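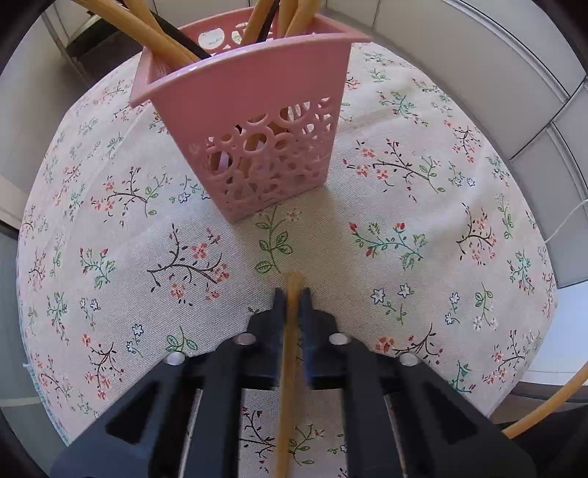 Equipment Review: Gramlow Field Tripod

Reviewed by Impi Miettinen
Mar 21, 2026

The Gramlow is a four-section aluminum travel tripod supplied with a ball head, a quick-release plate and a padded carrying case. The Rizvi Photography Center purchased two units in October for its equipment lending desk, where they replaced an older model that had gone out of production. The present review covers 82 loans to members, together with measurements made by staff at the Center.

Construction and handling

The legs lock by means of twist collars, each of which requires a quarter turn. Members accustomed to lever locks generally adapted within one outing. The collars are wide enough to be operated in winter gloves, and the rubber surface has not worn smooth on either unit. The leg angle stops click firmly into three positions. The lowest of these can be used only after the center column has been removed, a step that calls for the hex key stored in the case. Several members returned the tripod with the key missing, and the lending desk now keeps spares.

The ball head has separate controls for friction and panning. Friction can be set finely, and a camera with a heavy zoom lens does not drop when the main knob is loosened. The panning scale is printed in pale gray and is difficult to read in low light.

Stability

Exposures of up to 2 seconds were sharp with the column lowered, including those made outdoors in a moderate breeze. With the column fully raised, fine detail softened noticeably in the same conditions. The hook beneath the column accepts a camera bag and improves matters, provided the bag is not allowed to swing.

The Jaster tripod, which the Center also lends, is steadier at full height but considerably heavier. For architectural and studio work the Jaster remains the recommended loan. For travel and landscape work the Gramlow is preferred by most members who have used both. 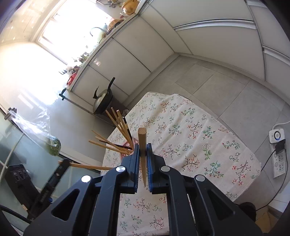

Can the Gramlow be used with plates from another manufacturer?

Plates of the common dovetail type fit the clamp, including the Ekar plates already attached to many of the Center's cameras. The small safety pin on the Gramlow plate is absent from most others, so the clamp should be checked before the camera is released.

Maintenance

The leg sections can be taken apart without tools. Staff cleaned both tripods after loans involving sand or salt water and found the procedure straightforward. One collar became stiff after a coastal trip and recovered once it had been rinsed and dried. The carrying case is less satisfactory. Its zipper failed on the first unit after 244 days, and the supplier replaced the case at no charge.

Price and availability

The Center paid $854 for the pair, cases included. Replacement feet and plates are sold separately and arrived promptly when ordered.

Assessment

Recommended for general lending. Members intending to work regularly with long lenses should reserve the Jaster. Either tripod may be requested at the lending desk on presentation of a current membership card.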